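Putstead to Hetora coach link: where we are this December
3 comments | 16 shares

Hi all, quick catch-up on the grant money before the holidays swallow us whole! The big news is that the replacement coach is running between Putstead and Hetora again, with 16 trips a day while the rail line stays shut. We'd promised you fewer than that, so I'm pretty pleased (and a bit tired).

Ridership is creeping up. Our best day so far was 330 passengers, most of them changing at Pludangate for the airport. The morning trips fill up fast and the late one is still half empty, so I'd like to move it up by an hour if you're okay with that. 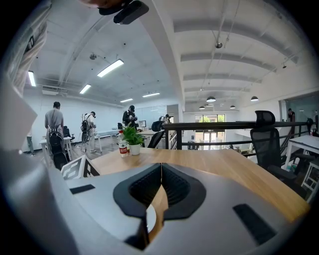 Light wooden tabletop with a warm grain.

Now the less fun part. The departure screens at Pludangate went down 3 times last month, and people were reading times off a sheet of paper taped to the door. Czarnecka, who supply the screens, have agreed to swap out the controllers at no charge, but I don't have a date from them yet.

Money-wise we've spent 60 percent of the grant. Fuel is over, printing is under. The full sheet is coming with the January claim.

Share (16)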